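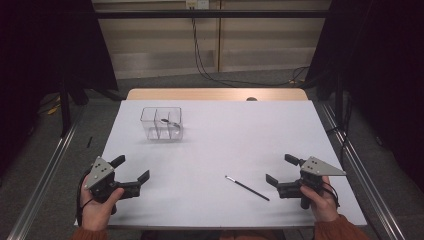

4.2 Do pale work surfaces make people less tired?

The claim that pale desks and tables reduce fatigue turns up in nearly every office fit-out brochure we collected, usually in the same paragraph as daylight and plants. It is older than the brochures. Guidance written for drafting rooms already asked for a light surface, on the grounds that moving the eye between white paper and a dark board was tiring. The reasoning was sound enough for people who looked at paper all day. Whether it carries over to people who look mostly at a screen is a separate question, and the sources we reviewed tend to answer it by citing the drafting-room guidance.

We found 22 documents that state the claim in some form. Of these, 15 give no source. Most of the rest cite one another, and following the citations back leads to two studies, neither of which tested table color on its own. In the first, the tables were changed in the same week as the ceiling lights. In the second, the group given pale tables had also moved to a different floor with larger windows. Both reports admit this, one of them in a footnote. The documents citing them do not.

The Arville trial is different in that it at least set out to isolate the surface. Two open-plan rooms in the same building were furnished by the same supplier, Đorđević, one with dark brown tops and one with white tops with a light wood edge (the type of finish visible in Figure 3). Lighting was left alone. Staff filled in a short tiredness rating at the end of each working day using the Miten form, and the ratings were compared after eight weeks. The white room scored lower on tiredness. The trial report calls the result clear and recommends white tops throughout the building.

We have several reservations. The rooms faced different directions, and the report gives no light readings for either. Staff were not assigned to rooms at random; teams stayed together, and one of the teams in the dark room was a call-handling team with a reputation for long days. The report says that workload was "broadly similar" but has no table to support it. No ratings were taken before the new furniture arrived, so it is impossible to know whether the two groups differed from the start. If the call handlers were always more tired, the trial would have produced the same result with identical tables.

The Miten form also deserves a closer look. It asks people to rate how tired they feel, then how pleasant they find their workspace, on one page and with the same scale. Questions placed like this tend to pull on each other. Someone who has just been given a clean white table and likes it may well report feeling better in general, and that is worth having, but it should not be reported as a finding about eye fatigue. The trial report uses "tiredness," "strain," and "visual fatigue" as if they were the same thing. The form measures only the first.

Nor does the report say what was on the tables. This matters more than it may seem. A white top in daily use is partly covered by keyboards, folders, mats, bags and cups, and how much of the surface is left to reflect light depends on the job and on the person. In the catalog pictures the tops are bare. We doubt that the staff in Arville worked at bare tables, and a measurement of exposed surface would have been easy to make with a few photographs per week.

There is also evidence pointing the other way, thin as it is. The Arnine survey, run in a public library, collected complaints about reading tables before and after a refit from oak-colored to white tops. Complaints about glare went up after the refit, mostly from seats near the south windows. The survey has its own faults: a new complaints box was put out in April, in a more obvious spot, and this alone could explain a rise. We would not build anything on it. We do note that it is missing from all 22 documents, although it is as easy to find as the Arville report and no weaker in design.

Gloss is the factor most often left out. A matte white surface scatters light, while a shiny one can throw back an image of the lamp or window whatever its color, and a shiny dark top can be worse to sit at than a matte pale one. Figure 3 shows a white tabletop, but a photograph is a poor guide to gloss, and so is a color name in a catalog. Only two of the documents mention finish at all. Neither says how it should be measured. Any future trial should report gloss along with color, using whatever standard meter is on hand, and should report it for the surface as used, including after cleaning products have been at it for some months.

What can be said, then? People often say that they prefer a lighter room, and pale furniture is one way of getting one. We have no quarrel with that as a reason for buying it. The stronger claim, that a pale surface in itself leaves screen workers less tired, rests on one uncontrolled comparison and a chain of repeated citations. We rate the evidence as very low in Table 5 and have kept the claim out of the summary recommendations.

One reviewer of an earlier draft felt this was too harsh, given that white tops cost the same as dark ones and do no harm. The cost point may be true for new purchases. It does not hold for the replacement of usable furniture, and replacement is what the Arville report recommends.

Figure 3. White tabletop with a light wooden edge along the far side.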